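Reading time: 1 min

The left gripper on the Lovia bench had drifted again. She noted it at 9 on Monday, closed the jaws on the gauge, read the gap and opened them. One pad sat proud of the other. She backed out the screw, wiped the seat, fitted a new pad from the Salcedo box and ran 40 cycles empty.

Then the tray test. Her mother's beads were in it, and the watch, and she did not write that down.

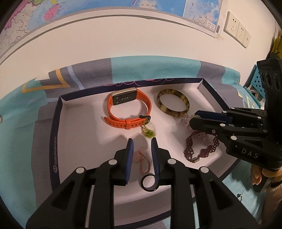
Tray test, both grippers over the jewelry.

The log wanted a count, so she gave it one: 20 picks, no slip. Next service at 800 hours. Under remarks she typed "pads good" - then deleted it, and typed it again. She switched off the bench light and left the beads in the tray until morning.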